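Notes on the Mirnel gripper kit, after a season of use

Posted December 9, 2021 by Tihomir Grgić

I have been running the Mirnel two-finger gripper kit since March and have had several emails asking whether it is worth the money. The short answer is yes for light work in tight spaces and no for anything heavy. The long answer follows, with the caveat that I bought mine at full price and have only used the one unit.

What you get

The kit is a parallel gripper, a wrist plate, a small camera on a bracket, a control board and a cable loom. It is sold by Hudby, who also handle returns. The fingers come already fitted. They are black, with a textured surface, and each is held to its carriage by its own bolts, so you can change one without disturbing the other. The wrist plate is drilled for the Bomen arm and for a couple of older arms I have never seen in person. If yours is something else, expect to make an adapter.

The manual is 147 pages long, of which the useful part is the section on homing and the table of error codes. The rest is safety text in several languages and a set of drawings reproduced too small to read. Hudby will send the drawings as separate files if you write and ask. It took them 2 working days in my case.

Fitting

Mechanical fitting was simple. The loom is slightly short if you route it along the outside of the forearm, and the connector at the board end has no latch. I tied mine down with a cable tie after it worked loose in the first week. A latch would have cost the maker very little.

The board wants its own supply. I tried sharing the arm's auxiliary output and got resets whenever the fingers closed at full current. With a separate supply I have had none.

Homing is done at start-up by driving the fingers to the open stop and then closing until they touch. Do not leave anything between them when you power on. The board will take the width of whatever it finds as zero and every reported opening after that will be wrong by the same amount. There is no warning for this. I now check the reported value against a gauge block each morning.

Software

The driver is a small library and a command line tool. The library is tidy. Calls return quickly, units are millimetres throughout, and the error codes match the manual. The command line tool is less good: it opens the port and does not always release it, so a second program may refuse to connect until you kill the first.

Force control is a matter of setting a current limit. It is repeatable enough for card, thin plastic and cloth, though the lowest settings all behave the same and I suspect friction in the carriage is the real floor. If you need to hold something fragile, soft pads on the fingers do more good than any setting in the software.

Camera position

Most of the questions I get are about the camera. It sits close to the gripper and looks forward over the fingers, which appear at the bottom of every picture. This is the right arrangement for approach work. You always have the tips in view and can judge the gap against the target without any calibration at all.

The drawback is at close range. Once you are within a hand's width of a surface, focus starts to go on whatever is nearest, and screw heads and edges beside the fingers lose their detail. The focus ring is held by a dab of lacquer. You can break it and reset the distance, but do it once and mark the position, as the thread is coarse.

Compartments and corners

The job I bought it for is reaching into boxed-in spaces. These are the awkward case for any gripper, as the side of the finger meets the wall well before the tip meets the part. An Angelovski unit I used previously had wide knuckles and could not get near a corner without touching something. The Mirnel is a good deal slimmer and I can bring an open pair of fingers down beside a panel with a small margin.

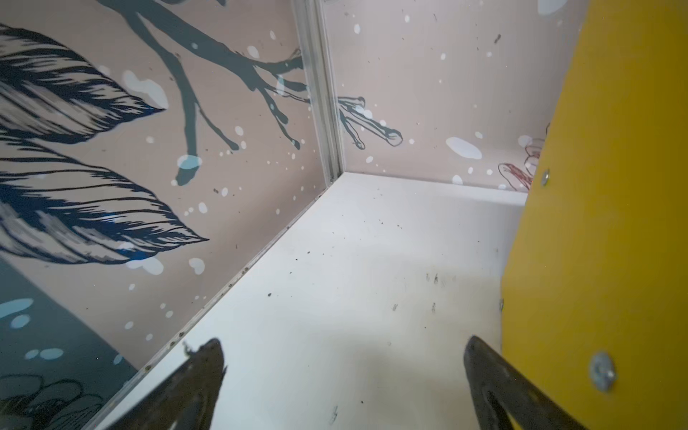
Fingers open, going in beside the yellow panel. The trim strip marks the corner.

Two points for anyone setting up similar work. Printed walls are hard on edge detection. A leaf or a branch drawn in dark hatching gives a stronger edge than the real join between wall and floor, and my first attempt at finding the corner automatically settled on the artwork quite often. I had better results by looking for the metal strip alone and ignoring everything either side of it.

The second is dirt. Specks on a pale floor will be picked up as small objects unless you set a minimum size, and scuffs are worse, being longer. Clean the floor first if you can, and set the threshold anyway. Check the fingertips for lint as well. The texture that gives them their grip also holds fibres, and a stray one at the tip sits well inside the camera's view.

Wear

I have logged some 3000 close-and-open cycles, mostly light. The carriage has no play that I can feel. Backlash measured at the tip has not changed since I fitted it. The finger texture is a little smoother where it meets the work and I expect to replace the pair next year. Spares are sold in sets of 2, and Hudby had them in stock when I last looked.

What I would change: a latch on the board connector, a longer loom, a warning when homing finds an obstruction, and a second finger profile in the box. The standard fingers are fine for flat parts but poor on anything round – a vee groove near the tip would sort that out. I have drawn one up and will post the file when I have tested it properly.

If you have fitted this kit to an arm other than the Bomen, I would like to hear what you did about the wrist plate.

Filed under: Workshop, Grippers and tooling, Reviews

Contact | © 2021 Tihomir Grgić | Back to top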